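Pre-session checklist, memory module cell, Domance bench
Wednesday, afternoon block

1. Chassis unplugged, power supply drained. OK. I held the button in for 20 seconds like the card says (the card is getting pretty grubby, by the way!).
2. E-stop tested from both sides. OK.
3. Wrist view clean, CPU socket and slot latches readable. OK, and much nicer than last week's glare.

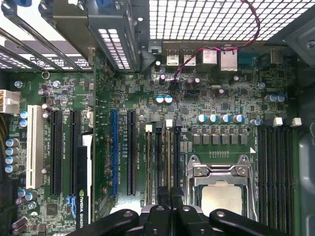
How many good runs does Wila want before retraining?
600, and failed grabs get tagged and kept in a separate folder.

4. Finger pads checked for wear. Comment: pads are due for a swap at the end of the block, spares are in the Benavides drawer.
5. Grip force limit set on the Standska controller. OK. Somebody had left it on the old profile, so please have a look before you start, eh? 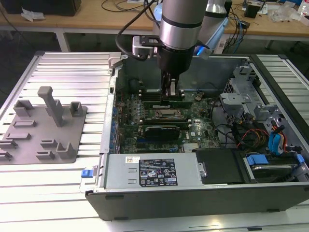

I'd also like the profile name logged with every run, so we can colour-code the bad batches later on. Episode 56 is a redo, my fault, I bumped the pedal.

6. Anti-static strap on. OK.
7. Disk space for both cameras. Low, clear it tonight.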